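Student Projects > Manipulation > Bimanual wiping task, scoring and start pose

Page 1 of 1

luvus_cap
Posts: 25
Our capstone team is on the spill task this term. Two arms, parallel grippers, white table, orange liquid, cloth. The policy is trained from teleop demos. Carolina Prata runs the course and wants a written protocol before we collect the next batch in April. Draft start conditions:

1. Spill between the two grippers, nearer the middle of the table than either side.
2. Cloth already in the right gripper.
3. Left gripper open and empty.
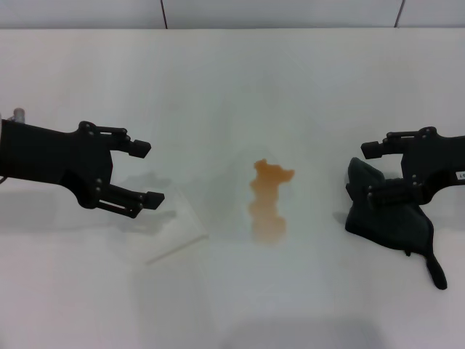 4. Episode ends when both arms are back at the start pose.

Questions: does the left arm need a job at all, and how do people score residue?

murko
Posts: 9
Your cloth is bunched. With that much fabric hanging under the lower finger, the contact patch is going to differ every episode. Fold it to a fixed size before the grasp and write the fold into step 2.

Also, a dark cloth against black fingers is a bad pick if you segment by color. Ours got labeled as gripper until we switched to a yellow one.

caldeira_lab
Posts: 4
Disagree on the fold. If every demo starts with the same folded pad, the policy fails the first time the cloth slips. We ran 25 demos folded and 25 bunched on the Nimum arms. Folded scored better on the bench and worse at the open day, where other people loaded the cloth.

Agree on the color.

murko
Posts: 9
That is an argument for varying the fold on purpose and logging it. Leaving it uncontrolled gives you variance you can't attribute to anything.

caldeira_lab
Posts: 4
Fine, if they log it. Most student teams don't.

nimum_user
Posts: 8
Scoring: fixed overhead camera, fixed exposure, threshold on saturation, report remaining area as a fraction of starting area. Watch the pale end of the puddle. It's already close to the table color, so a loose threshold calls it clean before the cloth gets there. Set the threshold on a thin smear.

Is that a clear sheet on the table near the left gripper? I can see an edge. If so, put it in the protocol. Film and bare table wipe differently, and a sheet can creep under load.

On the left arm, give it the hold-down. Press the sheet with closed fingers while the right arm wipes.

luvus_cap
Posts: 25
Sheet goes in as its own line. Changes for the next draft: cloth state logged as folded or bunched, 8 episodes of each per operator, lighter cloth, saturation threshold set on a smear.

Not sold on the hold-down. It adds a contact phase to every demo, and our operators are slow on the left side. Tape on the corners does the same thing.

nimum_user
Posts: 8
Tape works until the liquid gets under it. Try both before you commit the batch.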